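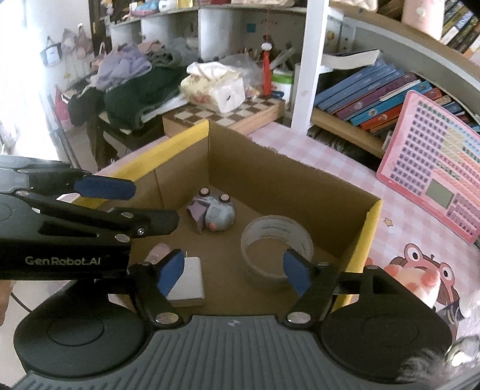
Progress report to the Geken Fund: Zurkum Family Support Programme

Reporting period: second half of the grant year, to the end of December
Prepared by: Pieter Visser, Programme Manager

1. Summary

The programme supports families with young children who have recently moved into the Zurkum and Murthy districts. During the period 139 households received at least one home visit, and 41 of these were referred to us for the first time. Spending remains within the approved budget. One target, the opening of the evening advice session at Murthy, has not been met and is reported in section 3.

2. Donated goods

The store at Gekuvura issued 521 items in the period, chiefly winter coats, bedding and school shoes. Toys and small household goods are accepted when clean and complete, and are packed in cardboard boxes by age group. Demand for cots again exceeded supply. The Fund's agreement to the purchase of new mattresses, given in October, has eased the position considerably.
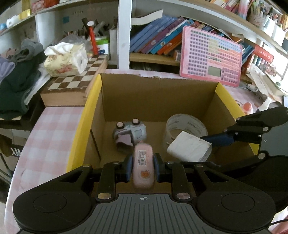 3. Advice sessions

The morning session at Zurkum has run throughout the period. Most enquiries concerned rent arrears, school places and the cost of heating. The evening session at Murthy was delayed because the lease on the ground-floor room was not signed until November. It will now open at 6 pm in the new year, staffed by two advisers.

4. Staffing

Melquiades Bermúdez joined as Family Worker in September and has completed the required safeguarding training. The part-time post of Stores Assistant remains vacant after two rounds of advertising. We propose to raise the hours of the post and seek the Fund's consent to do so.

5. Play and early learning

Weekly play mornings continue for children under five. Parents have asked for more soft toys suitable for babies, and the list of wanted items has been amended accordingly. 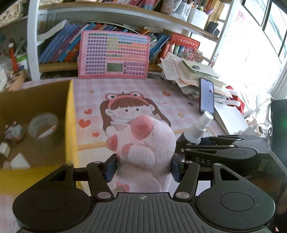 6. Decisions requested

The Fund is asked to approve the revised hours for the Stores Assistant, and to agree that the unspent rent for Murthy be carried forward to the next grant year.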